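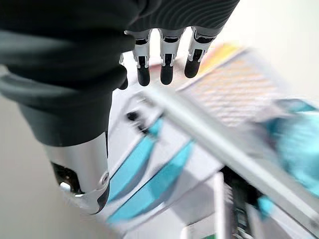 Metal fingers, black tips.

Finished Titeso last night, all 288 pages. Stayed up far too late. The villain though! Kukine the ferry warden, best thing in it by miles. Sinks any boat that won't pay, even his own brother's — and then sulks about it for 15 chapters. Love him.

Marjan Azimi lent me hers and wants it back by tomorow, so quick thoughts only. Middle drags. Too much Nam, not enough river. The duel at Hirkar is over in a page, bit of a cheat. Didn't see the poisoned rope coming at all.

Shirin Mirzaei says book two makes him a hero. Please no. Leave him horrible. Will start it in December probaly, got 12 others waiting.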